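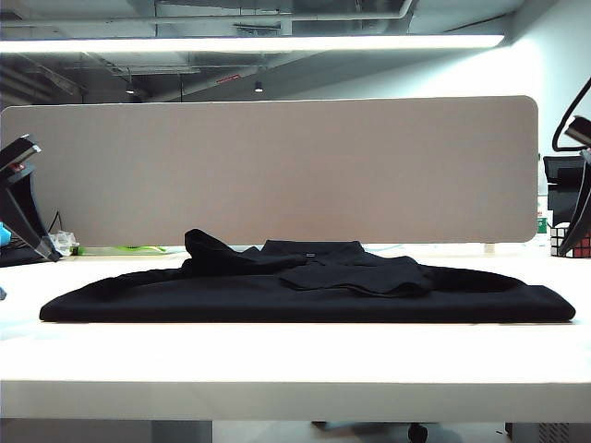 Black garment on a white table.

Writing About Records - Handout 4: The Short Review

Read this before class. Bring one album you have played at least three times and can play again from a phone or laptop.

1. What a short review has to do

A short review runs between 100 and 200 words. In that space the reader should learn who made the record, what it sounds like, and whether you would play it again. Anything else is extra. The model review we used last week, of the Mok album "Dorora," is 192 words long. The second draft was 114 and most of you preferred it. Look at what went missing: the paragraph on how the band met, and the list of guest players.

2. Describing sound

Start with what you hear. Name the instruments if you are sure of them. If you can't tell a synth from a treated guitar, write "a buzzing line under the verse" and leave it there. Readers forgive a vague word sooner than a wrong one.

Tempo, volume and space are the three things beginners skip. Is it fast? Is it loud all the way through, or does it drop? Are the players close together or spread out across the speakers?

Genre tags are fine in small doses. "Slow folk with a drum machine" helps. Five tags joined by hyphens do not.

3. Comparisons

One comparison per review, two at most. Say which part of the sound you mean. "The singer phrases like the one in Helness" gives the reader something to check. "Sounds like Helness" does not, as Helness made a quiet first record and a very noisy second one.

Don't compare a new band only to a band nobody in your readership has heard. If you must, add a few words on what the older band does.

4. Track by track

Avoid it. A ten-song album covered one song at a time reads like a receipt. Pick two songs, or three if the record changes a lot between its halves. For the Bustness EP (four songs, 14 minutes as I time it) one is enough - take the closer, where the bass drops out.

5. Liking and not liking

Give your opinion once, in plain terms, and tie it to something on the record. "The last two songs drag" is weak. "The last two songs repeat the chorus six times each" can be argued with.

You are allowed to be bored. Say where it happened.

6. Assignment

Write two reviews of the same record, one at 200 words and one at 100. Hand in both, plus your listening notes. Notes can be messy. I read them for times and first reactions, so leave the crossed-out parts in.

Reading: packet pages 46 to 51. Skip the interview.

Z. Joubert

Comments (3)

Delia Sosa
Do the titles count toward the 100 words? Mine has a very long one.

Zodwa Joubert
No. Count from the first word of the review itself.

tapehiss
I took this class two years ago and still cut everything in half before I send it out. The Bustness closer is a good pick, but the opener has the better drumming.

Questions: see the course office, Room 114 | Handouts may be copied for class use | Back to top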